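Second term in the automation club

In March our club at the college started the second term, and I promised myself to write more often here. The first term was mostly reading manuals and making tea, so there was not much to tell. Now we have a real project and I come home late two evenings in the week.

The task comes from a student competition called the Garkier Cup. Each team must program an arm to do a small piece of laboratory work: go to the tip box, take tips, move liquid from one plate to another, and throw the used tips away. The first round is only in simulation. A perfect run gives 1000 points, and you need 940 to go to the second round, where the arm is a real one. Last year our club stopped at the first round, before I was a member.

We are four people in the team. I am responsible for positions, so my work is to tell the arm where everything stands on the table. It sounds easy. In my first week I mixed the corner of the box with the centre of the first hole, and the gripper went very calmly to the wrong place, 200 times in one night, because I had left the test running. I keep the log of that night as a lesson.

What I changed this month

The box is now turned on the table. Before, I always placed it straight, and the rules say the judges can put it at any angle. I also leave the lid open from the start, as opening it is a separate task with separate points. The label TB2 is printed on the table beside the box and turns together with it, so I can check quickly if my angle has the correct sign.

With a grid of twelve by eight holes, a small mistake in the angle is almost nothing at the first hole and grows when you go along the row. I now measure from two opposite corners and calculate the rest between them. 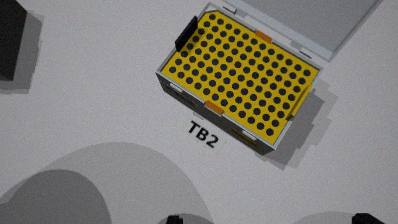
What comes next

The plates are waiting, and I have not started with the waste container. My teammate prefers the Fliltex planner for the long movements – I find it slow, but I agreed to try it until the end of the month. If somebody who reads this has used it with a two-finger gripper, please write me which settings you had.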